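[Stemomow-list] Re: the gray box, and what lives in it

Thursday, 7:41 pm
From: Nomvula Zulu

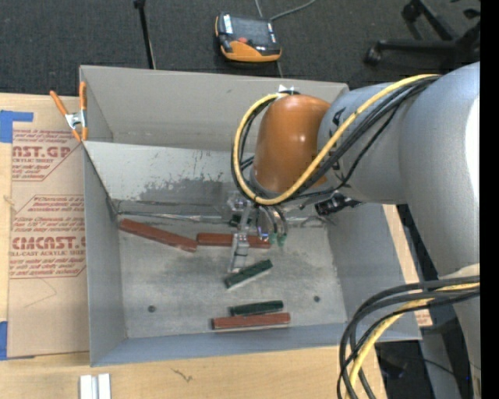

Reshma, thank you for the long message. I read it twice, once standing up, and I think we agree on more than your tone suggests. I've answered in pieces below.

Reshma Kruger wrote:

> I would like to raise, again, the matter of the block box. I opened
> it on my way past and found five blocks lying about on the floor of
> it at whatever angle they had landed. Three red, two green. We own
> a good many more than five. Where are the rest, and why do we have
> a box if things inside it are going to look exactly like things
> outside it?

They're reddish-brown. I know this sounds like hair-splitting, but the last time someone wrote "red" on a label we had people hunting through the cupboard for red blocks, finding none, and starting a new tub. That's how we came to own the tub marked RED (OTHER), which contains a tape measure.

The rest are in the long drawer under the window, sorted by color, where you asked for them to be. The five in the box are the ones in use. I'm against emptying it every evening. Somebody only has to fill it again in the morning, and that somebody has lately been me.

As for the angles, I did look. One of the greens and one of the reddish-browns were side by side near the front wall, neat as you like. The other three had gone their own way. I'd call that two-fifths tidy, and I've seen your desk.

> The inside is filthy. There are smudges all over the bottom and the
> back is worse. Has it been washed since Totness gave it to us?

It has. I did it in May with dish soap and a nail brush, then with the orange stuff Raju swears by, which took the skin off my thumb and left the smudges exactly where they were. I believe they're now part of the box. If anyone on the list has a trick for getting dark marks off pale gray, please write in, though I'd ask that you've tried it on something yourself first. We had a lot of advice about the sink last year from people who don't own a sink.

One warning for whoever goes next: the floor of the box has two small holes in it. They're easy to miss if you're coming at it with a full bucket. Take it outside, or put a towel under it. The table is wood, and light wood at that, and it already has one ring on it from a mug that belongs to none of us.

> Also, is the clamp meant to be there or has it just been left?

The one with the orange handles, at the corner? Meant to be there. I use it to hold the packing list where I can read it without picking anything up. If you find the clamp on the box and no list in it, then the list has been borrowed, and you may put it back without telling the whole mailing list.

> I propose that we get a box with a lid and dividers. Okham have one
> in their catalog. It would hold everything in the drawer as well and
> we could stop having this conversation.

I looked it up. It's item 2841, and with dividers it comes to 400 before shipping. For that I'd want it to put the blocks away by itself. It's also a good deal wider than the one we've got, so it would go on the table and the table would then be finished as a table.

I also like that this one has no lid. You can see at a glance what's in it. Every lidded box in the building is full of something that went in for the afternoon and was never heard from again, and I include the blue one in the hall, which I'm fairly sure is yours.

What I'd suggest instead:

- The box stays. So does the clamp.
- Only the blocks being used go in it. Everything else goes back in the drawer, and the drawer gets shut, which takes a hip.
- Whoever is last out on a Thursday lays the blocks flat and in pairs by color. An odd one can lie on its own. It won't mind.
- No tape measures, pens, teaspoons or receipts. I took out 7 receipts last month, 2 of them for receipt books.
- The tall sides slope, so please don't stack other boxes in it. They go in beautifully. Getting them out again took two of us and a shoe horn.

If you still want dividers, I've got some stiff card left over from the shelf labels and could cut you a set at the weekend. They'd be ugly, but you could have them by Monday and the 400 would still be ours.

And could you send back the long ruler? The drawer has a ruler-shaped gap in it and I've been drawing my lines along the edge of a cereal box.

Nomvula

You are receiving this because you are on Stemomow-list. To leave, write to the list owner. Back to top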